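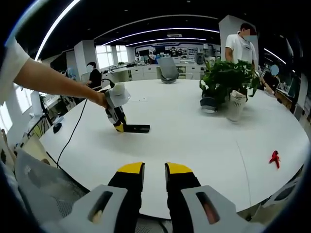 Subject: Re: [members] Wi-Fi on the Gallham ferry and at the terminals

On a January morning at 7.40, Tshepo Van der Merwe wrote:

> Has anyone got the new onboard Wi-Fi going between Wilby and
> Closivham? I paid for the monthly pass and it drops out every time
> we pass the breakwater. Then it asks me to log in again and says I
> already have a device connected. I only have the one phone.
> Also, does the pass cover the waiting room at Wilby or is that
> separate? The sign doesn't say.
> Tshepo

Hi Tshepo,

I've used it on most crossings since they switched it on, so I can answer some of this.

The dropout at the breakwater is the boat changing over from the shore link to the satellite. It takes a minute or 2 and everyone on board loses it at once. Going the other way it happens later, after the second channel marker, and it's usually shorter.

The login problem is a separate fault. The system keeps your old session open for 21 minutes after it loses you, so it thinks you are a second person. You can get around it:

1. Before the boat leaves, turn off the private address setting on your phone for that network only. Each phone puts it in a different spot, but it's normally under the network's own details.

2. Log in at the berth and tick "remember this device". The box is below the terms, so you have to scroll to find it.
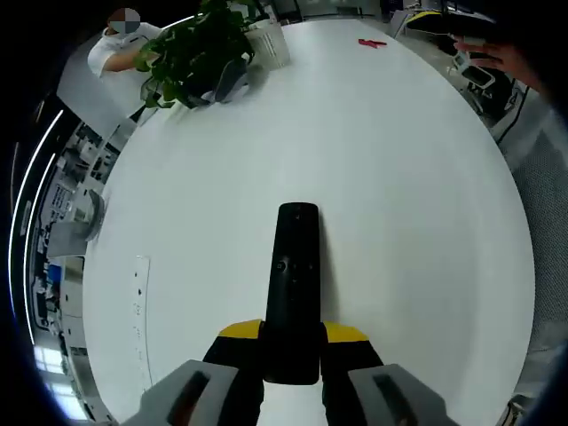 3. If it still locks you out, open the login page again and choose "end other sessions". It will ask for the pass number from your receipt email. I keep mine in a note on the phone, as you can't get to your email at that point.

I've had one lockout since I started doing this, and that was on the Sun, the older boat, which has different gear on it.

As for the waiting room, the pass covers Wilby but not Closivham. Closivham is still on the council's free service, which cuts you off after 58 minutes. That's enough unless you miss a boat.

Speed is fine for mail and reading. Video calls work near the shore and are not worth trying in the middle. I asked at the Gallham counter whether they'd put a repeater on the breakwater and was told the quote came to $3,499 before installation – no decision yet. If anyone else wants it, write to the counter and say which crossing you catch.

Does anybody know if the pass can be moved to a new phone partway through the month? I'm replacing mine soon.

Cheers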